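Gripper thread. I've been comparing the Punderow two-finger gripper with the Tudeck one on the same arm, same table, same cups and bowls. Posting notes as I go.

1/ Setup first. Green cloth on the table, plastic dishware on top, one camera up at the head and one fixed to the side. The head camera gets a good look at the bowls until the arm swings over them.

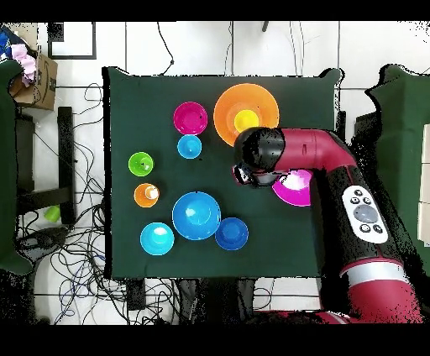 The cloth matters more than I expected. On a bare tabletop the cups slide when a finger touches them early. On cloth they mostly stay put, so a bad approach costs less.

2/ Log so far: 589 grasps with the Tudeck, 500 with the Punderow. Same controller for both, an Oosthuizen unit I've had since January. I didn't touch the gains between swaps.

3/ Cups are easy for either one. Come down open, one finger inside the rim, close. Bowls with a wide flare are where they differ. The Tudeck pads are stiff and want to tip a bowl before they hold it.

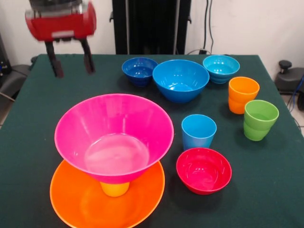

4/ Nested cups are still a problem. With two of the same color, the side camera picks up a ridge partway down and that's the only clue. The head camera mostly sees a rim. I'm labeling these by hand for now -- 145 done.

5/ Rim grasps on a single cup look fine from the side view. What I can't read from video is how hard the fingers are closing, so I'm logging motor current too. The Dridetti logger handles that at a decent rate.
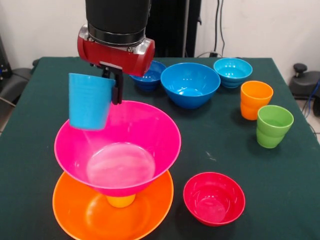 Chantelle Visser asks whether I've tried softer pads on the Tudeck before blaming the gripper. Fair point, and no, I haven't. A set is on order and I'll rerun the bowls with them.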